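03/05/2018. Cuaderno del taller, pruebas de color

Bueno, hoy tocaba repetir el baño de color con el tinte de Hikatix, el castaño ceniza, y esta vez sí apunté los tiempos (¡por fin!). Cuatro mechones de pelo natural, todos del mismo lote, con oxidante de Wisex. A los 23 minutos el primero seguía tirando a naranja en las puntas, así que dejé los demás hasta los 35 y ahí el reflejo ya me gustó mucho más.

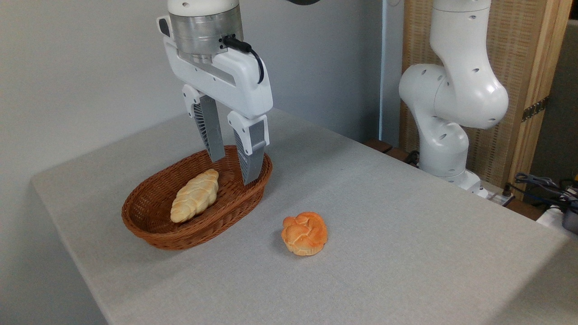 Lo que no me convence es la raíz, que coge demasiado rápido. Jummai Osagie dice que baje a 100 ml de mezcla y que empiece siempre por medios, y me fío, que ella lleva años con rizo cerrado y yo todavía me peleo con él. También quiero probar la mascarilla de Sekavell antes del color, no después.

Pendiente: pedir más mechones al almacén de Barajas, lavar los pinceles y repetir la prueba en septiembre, a ver cuánto aguanta el tono.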